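Home Contents Inventory Pilot, Nolley: progress report to Novville Mutual
Prepared by Dilani Munshi, pilot lead. Covers the period to the end of December.
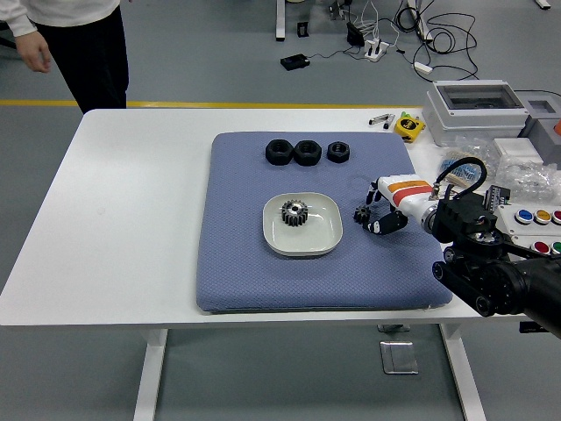 Small parts on and just above a quilted cushion: three nuts and two gears.

Where we are

You asked whether giving policyholders a free inventory app would lead to better contents records and quicker claims. After one full quarter I can answer the first half with some confidence and the second hardly at all.

We wrote to 1000 households in Nolley with a contents policy. Of those, 22 per cent opened the Utonance app at least once, and 18 per cent saved a record of one room or more. The supplier's own summary calls this strong engagement. I would call it a fair start. Opening an app in the week a letter arrives tells us very little about whether the record will be up to date when a pipe bursts two winters from now.

What people recorded

Mostly televisions, laptops and bicycles, the things they could have listed from memory anyway. Lofts, sheds and kitchen cupboards were largely skipped, and those are where our claims handlers say the arguments start. Clothing was nearly always entered as a single line with a round figure beside it. Jewellery was better, probably helped by the valuation reminder we put in the second letter.

Receipts remain a weak spot. The app accepts a photo of a receipt, but it doesn't check that the photo can be read or that it matches the item. Several of those I looked at were too blurred to use. I have raised this with Utonance and been told it is on their list. It was on their list at the previous review as well.

Claims

Only three claims have come in from households with a saved record. All were settled without dispute, and all were small. I have seen a draft slide that turns this into a claim about faster settlement and I'd ask that it be dropped - three small claims prove nothing, and the handlers knew they were dealing with pilot cases.

Underinsurance

The more useful finding may be an awkward one. Some people who finished a whole house found that their sum insured was too low. A few rang us to raise it. Others, as far as I can tell, closed the app and did nothing. We need a view on what we owe a customer in that position before the pilot gets any bigger, and I don't think it should be left to the wording of a pop-up message.

Bragança

The proposal to repeat the pilot in Bragança is still open. My advice is to wait. The Portuguese version of the app has not been tested with customers, and the item categories have simply been translated from ours.

Spending

Within budget, though only because the second mailing went out late and will be charged to the next period. Please don't read it as a saving.

Next period

Remind the households that opened the app and saved nothing, by post this time. Get a date from Utonance for the receipt check. Meet the claims team about sheds and lofts. I will also ask for a comparison group of households without the app, as I did in the original bid - without one, the next report will have the same gap as this one.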